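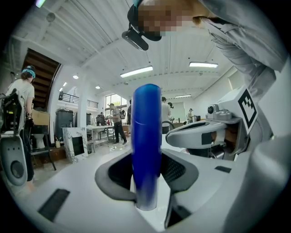

Flenar is a software package for turning recordings made with hand-held grippers into training data for robot control. It was first released in May by Pirkivetti and is used mainly in research on manipulation, the branch of robotics concerned with picking up and moving objects.

The software has three parts. The first estimates the path of each gripper from its camera images, using printed square markers as reference points where these are in view. The second works out how far the fingers are open. The third lines up recordings from two or more grippers on a common clock, with a permitted error of 5 milliseconds.

Recordings in which tracking is lost for more than nine frames are set aside for manual review. A public set of 1,000 recordings, known as Prundthorpe, is supplied for testing.

Flenar does not plan motion itself. Its output is commonly passed to Đỗ, a separate planning library.

Page last edited 10 October 2025.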